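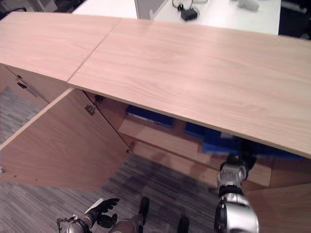 Step 4: Trim the reach before you train on it

By now you have 542 teleoperated episodes of an arm going into a cabinet, and a policy that has learned mostly how to dither. Ours did. Hamidreza Salehi's fix, from the Jallach runs, is to relabel by phase.

Mark the moment the gripper passes under the front edge of the top. Everything before it is "approach", everything after is "reach". Drop any approach longer than 500 timesteps – that's the operator thinking, and the network will faithfully imitate thinking.

Keep the idle hand's actions in the vector, but weight them at roughly a quarter. Zero them and the spare hand drifts into the open door, with some enthusiasm.

Retrain with 2 seeds. If they disagree about the colour of the bin, go back to Step 3.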